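March 2022 and we finally moved. Wulldale to Flukutcombe, 24 boxes, one very cross cat. Quick update befroe I fall asleep.
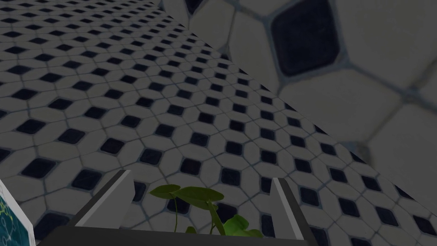

Small green thing, four leaves showing.

Removal quote was $2,360. We hired a trailer instead – never again. My back is done.
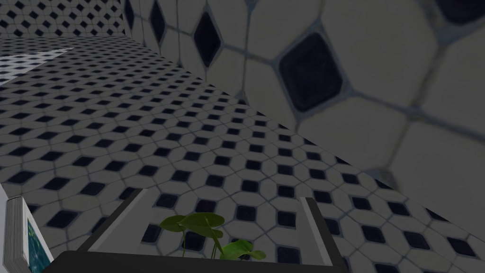

Unpacking is slow. I label everything "misc", so that's my own fault. Been lying awake picking colours for the spare room, and I keep coming back to pale grey with a bit of dark navy, same as those octagon tiles and their little diamonds.

Still living on toast. The cat has claimed the linen box.
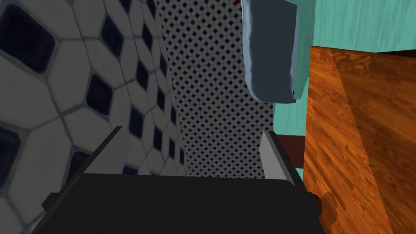

Do we miss the old place? Mostly the bakery, and the neighbours a bit.

Internet goes on in 5 days, they reckon. Using up phone data til then.
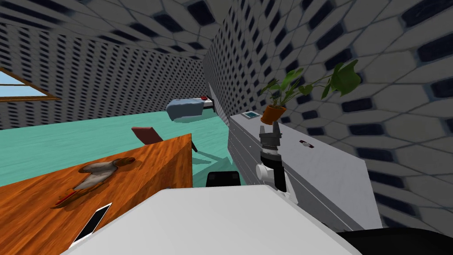
Garden is next. Clay, weeds, more clay. Want herbs by the back step in pots, orange ones like the one with the plant in it, and maybe a lemon if teh budget stretches.

Right, bed.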